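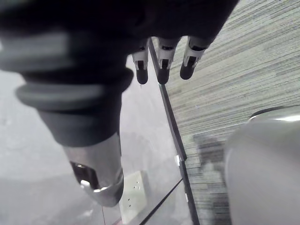
Stirum, November – Fosico informs its customers, dealers and service partners about a fault in the control software of the Falcão robot, which has two arms and can be fitted with hands with jointed fingers. The fault concerns the behavior of the hand after a protective stop. Owners are asked to install the software update described in this release, and to follow the temporary rules until the update is in place.

What went wrong

The fault was found in our own test area in Stirum during a long run of pick and place work. At 2:40 in the afternoon, a person opened the gate and the robot made a protective stop, as it must do. Both arms stood still. When the gate was closed and the operator pressed the reset button, the arms remained in position, but the fingers of one hand opened before any start command was given. The part in the hand fell to the floor. No person was hurt and the robot itself was not damaged.

A reset must never cause a movement. It only tells the controller that the area is clear and that a new start is permitted. For this reason we treat the case as a safety matter, although the force of the fingers is low. A heavy or sharp part which falls from the height of a raised arm can injure a foot or a hand.

Cause

The arms and the hands of the Falcão have separate controllers. After a stop, the arm controller asks each joint for its position and keeps this position. The hand controller, which is supplied by our partner Flukon, does the same, but it has a time limit for the answer from the fingers. If the answer comes too late, the controller uses a stored rest position in place of the real one. In software version 2359 the stored position was sent to the finger motors immediately at reset. In earlier versions it was sent only after the start command.

The late answer is rare. Our engineers repeated the stop and reset 2000 times with the same hand, and the fingers opened in 8 of these tests. All of the cases happened when the hand was holding a part. With an empty hand the fingers also received the wrong command, but they were already near to the rest position and the movement was very small. We believe that this is why the fault was not noticed in the release tests, which were made mostly with an empty hand. The release tests have been changed.

Which robots are concerned

Concerned are all Falcão robots with a Flukon hand and software version 2359. The version number can be read on the start page of the operator panel, in the lower line. Robots which have a simple two-jaw gripper on both arms are not concerned, also if they have the same version number. Robots with a hand on only one arm are concerned.

The emergency stop is not influenced by the fault. It cuts the power to the arms and hands, and it worked correctly in every test.

What owners should do now

Until the update is installed, please do not press reset while a hand is holding a part. Take the part out first, with the robot stopped and in accordance with the manual, and put it aside. If the part can not be reached safely, keep everybody away from the space under the arm before the reset, and place a soft mat under the hand where the part could be damaged. Do not put your own fingers between the fingers of the robot during the reset. Please inform also the evening and night shifts.

The automatic reset function, where it was activated by the dealer, must be switched off.

The update is free of charge and can be installed by the owner or by the dealer. The robot must be restarted after it, and the finger positions must be taught again with the normal procedure. Saved work programs are not lost.

Fosico apologizes to its customers for the additional work. Owners who have seen an unexpected finger movement, also in the past and also with another software version, are kindly asked to report it to the Fosico service desk and to include the log file of the hand controller. The log is overwritten when the memory is full, so please save it before the update.

About Fosico

Fosico develops and builds two-arm robots for assembly, laboratory and training use. The company has its office and test area in Stirum. The Falcão is sold through dealers and directly from the factory.

Press contact: Fosico, press office, Stirum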